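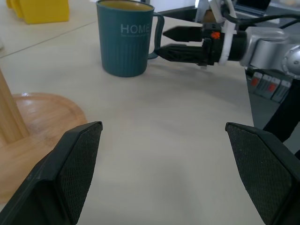

Constanza Benítez wrote back within the hour to say that a ribbed mug ought to have its own entry in the list, as the ridges change how it feels in the hand and how long it takes to wash up properly. She was quite right, and so the Pakstead mug notes now have a column for it.

Pakstead Mugs, read me first

Welcome, and thank you for taking an interest in our mugs! The collection has grown to 700 entries (we had hoped for 1,000 by February, but never mind), and each one is an ordinary mug of the sort you'd find at the back of a kitchen cupboard.

What each entry holds

Colour, in plain words. We say "teal-blue" and leave it at that.
Surface: smooth, ribbed or other.
Wording, copied as printed, so HOME stays in capitals. Small print that can't be made out is marked "unreadable", and please don't guess.
Contents, if any. Put the colour of the drink if you aren't sure what it is.

Known gaps

Espresso cups are thin on the ground, and the Dakero shelf still needs typing up.

Last changed 01/11/2020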